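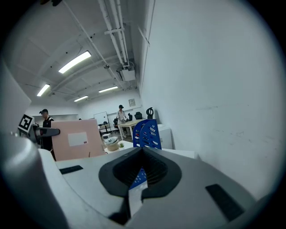
図3 手持ちグリッパ側のカメラで得た収集中の1コマ。手前がグリッパ本体、左寄りに白黒の正方マーカーが見える。

4.2 マーカーが見えている時間は足りているのか

さて、ここからは個人的にいちばん気になっていた話です。前節で書いたとおり、私たちの手法(以下Traklow)では、両手に持ったグリッパの相対姿勢を、相手側のマーカーが視野に入っているあいだだけ直接推定しています。では、見えていないときはどうするのか。最初の実装では直前の値をそのまま持ち越していて、これが思った以上にまずかったのです(Gunnel Nybergさんに軌跡を見せたら、しばらく黙っていました)。

図3のような広角の視野だと、天井の照明から部屋の奥の机まで一度に入ってきます。自己位置推定にはこれがとてもありがたくて、天井の配管や照明の縁から特徴点がよく取れます。一方で、画面の下側は大きくグリッパ本体に占められますし、四隅は暗く落ちます。本体の領域は固定マスクで除外しましたが、V字の開口部だけはマスクから抜いてあります。把持の判定にこの部分の画素を使いたかったからです。奥のものが隙間からのぞくこともあり、図3でも開口の下端に青地に白い点の模様が小さく見えています。最初の判定器はこういう背景を把持物と取り違えがちで、ずいぶん悩まされました。

そこで、収集した3395本の軌跡から300本を無作為に選び、マーカーの検出が途切れる区間を調べてみました。途切れが一度でもあったのは197本です。正直もう少し少ないと思っていました! 途切れの多くは両手が大きく離れる動作で起きていて、物を机の端から端へ運ぶような課題に集中しています。人が後ろを歩くかどうかは、相対姿勢の誤差にはほとんど効きませんでした。部屋に人がいる状態でも普通に収集を続けられるので、運用する側としてはかなり助かります。

対策は単純です。途切れた区間では各グリッパの自己位置推定だけで相対姿勢をつなぎ、マーカーが再び見えた時点で前後から誤差をならします。平滑化の窓は約567ミリ秒としました。もっと長くすると軌跡はきれいになるのですが、把持の瞬間の細かい動きまで消えてしまい、学習した方策が物の手前で迷うようになります(これは動画で見るとよくわかります)。短くした場合は、再検出の直後に手先が跳ねる癖が残りました。

なお、この補間は両方のグリッパが同じ地図上で位置を推定できていることを前提にしています。片側だけ地図を見失った軌跡は今回は捨てました。救う方法はありそうで、比較手法のMinduraが使っている後段の再位置合わせを組み込めないか、いま試しているところです。次節では、補間の有無で方策の成功率がどう変わるかを課題別に見ていきます。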